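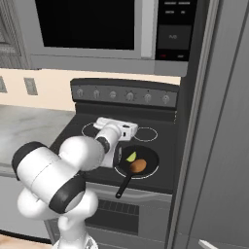 News > Style > Footwear

2 min read

Fumberg is bringing back its Ruvance high-top this December, with 84 pairs going to its Pusby shop before a wider release. The boot-style trainer has a padded ankle collar and comes in cream or rust.

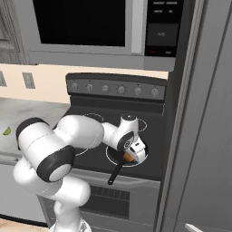 The new version costs £69, the same as last winter's pair, and has a thicker sole made by Holst. Fumberg has also added a black colourway with a matt finish, close to the black of a small frying pan, with white laces. It will be sold online only.

Sizes run from 4 to 13, with half sizes up to 9. Orders are limited to one pair per customer.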